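About the Hastent Office of Personnel Practice

The Hastent Office of Personnel Practice provides guidance on staffing rules to local and regional public bodies. Its work covers appointment, probation, seniority, transfer, leave, and the keeping of service records. The Office does not hire staff on behalf of any employer and does not hear individual appeals.

The Office was formed when the personnel sections of the Dimitau and Carrier districts were merged into a single unit. Each district had kept its own manuals, and the two sets of rules differed on such matters as the counting of temporary service and the carrying forward of unused leave. The first task of the new Office was to bring these rules into one text. The resulting Common Staffing Manual contains 387 numbered paragraphs and is reissued each September.
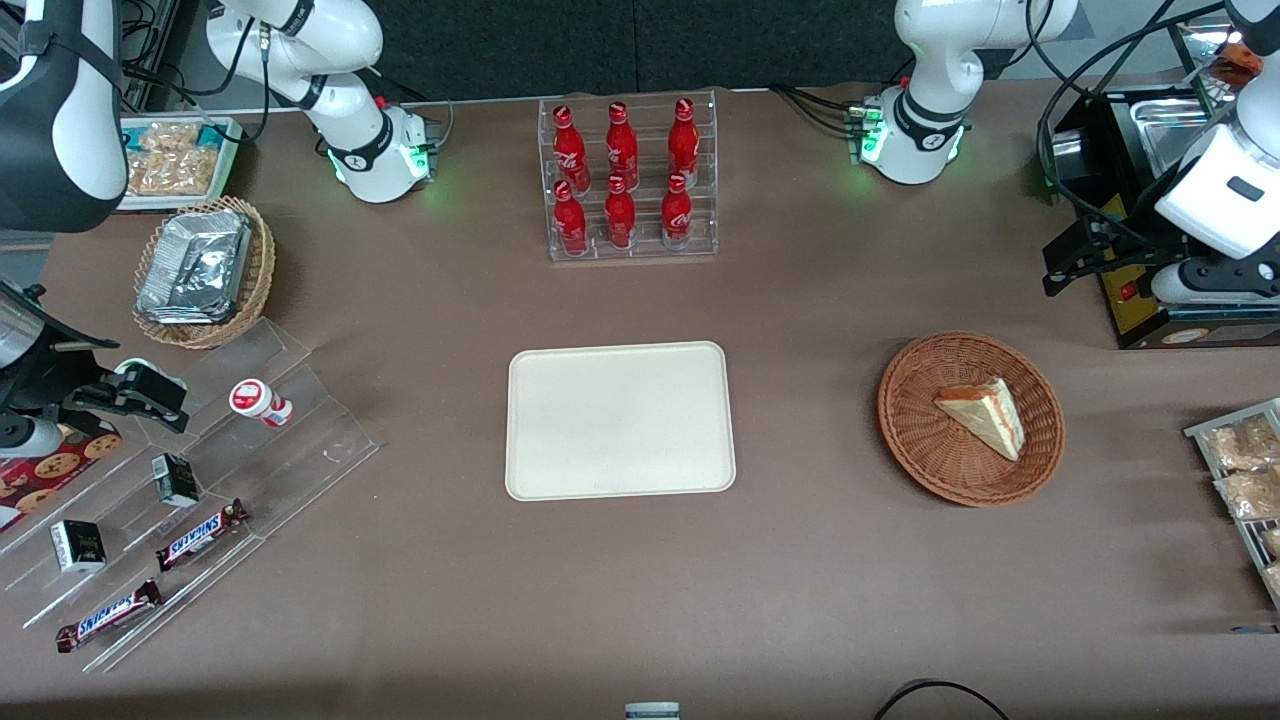
Cream-colored tray on a tabletop, with a snack display nearby.

Who We Serve

Member bodies include municipal departments, water and drainage boards, public libraries, and school districts. At present 256 bodies subscribe to the advisory service. Membership is open to any public employer that has adopted the Manual in full or has filed a schedule of exceptions with the Office. A body with fewer than 1,000 employees may file jointly with a neighboring body, provided that one of them is named as the responsible employer.

What We Do

Written requests for advice are received from the head of the personnel section of a member body, or from an officer authorized in writing to act in that capacity. Replies are issued under a reference number and are placed on the member's file. Where a question affects more than one employer, the Office may issue a general circular. Circulars remain in force until withdrawn or absorbed into the Manual.

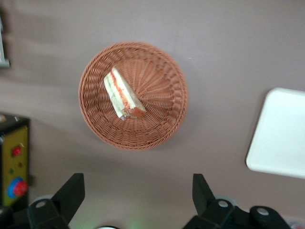
Training is offered in two courses. The foundation course deals with the opening and upkeep of service books, the verification of past service, and the fixing of pay on transfer. The advanced course is intended for officers who prepare seniority lists and respond to objections. In the last reporting year, 556 officers completed one or both courses.

Records and Inquiries

Closed files are held at the Funum Records Center and may be consulted by member bodies on written notice. Personal files are released only to the current employer of the person concerned, or to that person on proof of identity. Employees who wish to question a decision on their own service should first write to their employer. General inquiries are received at the Dimitau office between 9:00 a.m. and 4:30 p.m. on working days.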